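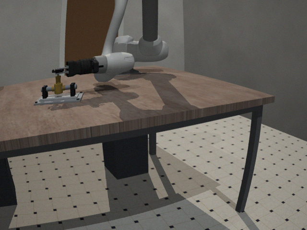 Lockyer Hold On For A Point At Sorberg And I Can Breathe Again

Friday, April 12, 2019

Well, I drove home from Sorberg last night with no voice and one glove, and I'd do it again tomorrow. Lockyer came away with a 2-2 draw against the team sitting second in the table, and they did it after being two goals down with a little over half an hour to go.

If you missed it, the first half was rough. Sorberg scored off a corner before most of us had found our seats, and the second came right before the break when our back line stepped up and the left back didn't. Flag stayed down, keeper stranded, 2-0. The people behind me were already talking about beating the traffic.

I don't know what got said at halftime but the team came out pressing way higher. We pulled one back with a header from a free kick out on the right (the same routine we've been trying since November, and I think that's the first time I've seen it come off). After that Sorberg started kicking it long and wasting time on every throw, and you could feel it turning.

The equalizer was a scramble. Somebody's shot hit the post, somebody else's shot hit a defender, and then it was in the net and 200 of us in the away end were falling over each other down the steps. I've seen three different players given credit for it this morning. I'd go with our center forward, mainly on the strength of how far he ran afterward.

We did have to ride our luck a bit in stoppage time. Sorberg had a shot cleared off the line and then a decent shout for a penalty, which I would have been screaming for if it was at the other end. Six minutes got added on and it felt like twenty.

So where does that leave us? It's now 11 games this season where we've dropped points from a winning position or a level one late on, so it was nice to be on the other side of it for once. We're two points above the bottom three with three games left. Lollent are the team right behind us and they've got a game in hand, a home one too, so nobody should be getting comfortable yet.

Some quick bits of team news. Our captain limped off near the end holding his hamstring and the club says he'll have a scan early next week. The backup keeper is training again after his wrist trouble - probably too soon for him to make the bench. And the right winger picked up another yellow, so he'll sit out the next one.

Next up is Flovum at home, three o'clock kickoff. They've got nothing much to play for, which can go either way. They beat us at their place in the fall and I thought they were the best passing side we'd faced, so I'd love to see us start like we did after halftime and not wait until we're behind.

Tickets are on sale at the ground and online, and the club is knocking the price down for kids again. If you're thinking about traveling to Lollent for the last away game, get moving on that one. Our allocation is small and the supporters' bus is already close to full.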